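Chapter 9
When the Grip Lets Go: Faults in Handling Glass

Draft for class use, Feb 16, 2023
Floarea Sima and Darragh Ó Riain

What you should get out of this chapter
How a grip fault starts, and why the log often misses it.
The difference between a stop and a safe stop.
How to write up a drop so the next person can use it.
Reading a force trace (section 9.4, bring a ruler).

9.1 The Karesden drop

Start with a broken beaker. Small one, cheap, nothing nasty in it - water and a little dye. The teaching lab at Karesden had an arm moving glassware from a bench to a rinse station, one piece at a time, all through July. The control software was a package called Brineo. It had logged 2,620 good moves when the arm dropped a beaker on the floor in front of the bench.

No alarm. The arm finished its path with nothing in the fingers, opened them over the rinse rack, went back for the next one. Did that three more times with no trouble at all. A student heard the crash and walked over to look. She stepped in the glass. Cut on the ankle, two stitches.

So, two faults. The beaker fell, that's one. The arm kept going, that's the other, and it is the one we care about more. Glass breaks in every lab. A machine that doesn't know its hand is empty will carry on with people kneeling next to it holding a dustpan.

Keep those two apart in your head for the rest of the chapter. Most of the reports we get from students mix them up in the first paragraph and never get them apart again.

9.2 What holds a beaker

Friction, mostly. Two fingers press in from the sides, the glass pushes back, and the rubbing between the two surfaces carries the weight. Press too lightly and it slides. Press too hard and you crack the wall, or worse you start a crack that shows up a week later in someone's hand.

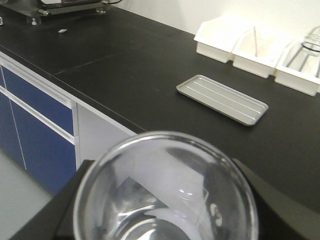 The window between too light and too hard is narrow for glass, and it moves. Things that move it:

Water on the outside wall. Even a thin film.
Soap left over from washing.
Finger pads worn smooth.
A heavier fill than the program was set for.
Speed. A quick start or a hard stop at the end of the path adds load the grip wasn't sized for.
Grabbing too near the rim, where the shape changes.

At Karesden it was the pads. Peltonen, the shop that serviced the arm, had a note in the manual to swap them every 4,000 moves. The lab was well short of that so everyone assumed the pads were fine. But the number was for dry parts, and these parts were coming out of a sink. Nobody had put a gauge on the pads since they were fitted. See table 9.2 for the wear readings taken after the drop.

Lesson for your own work - a service interval belongs to a set of conditions. Change the conditions, throw out the number and measure again.

9.3 Why it didn't stop

Brineo checked the grip once, right after the fingers closed. Force over the limit, yes or no. If yes, go. After that it never asked again. The beaker slipped 20 seconds later, well past the check, and as far as the program knew it was still carrying glass.

The finger position was there to be read teh whole time. When the beaker went, the fingers closed further than any beaker would let them. One line of code could have caught that. It was added the same evening, along with a hold on the arm untill a person clears it at the panel.

Note the second half of that fix. Stopping is not enough if the arm can start again by itself when a signal comes back. A safe stop stays stopped. We pick this up in 9.5 with the Estitz case, where the arm did stop, then didn't stay that way.

Before you go on

Write down, in your own words, the moment each of the two faults began. Be careful with the second. It did not begin when the beaker hit the floor.

Then look at the handling job you set up in the last chapter. Find every point where your program takes the grip for granted. Mark them on the printout and bring it to lab, we'll be pulling on things.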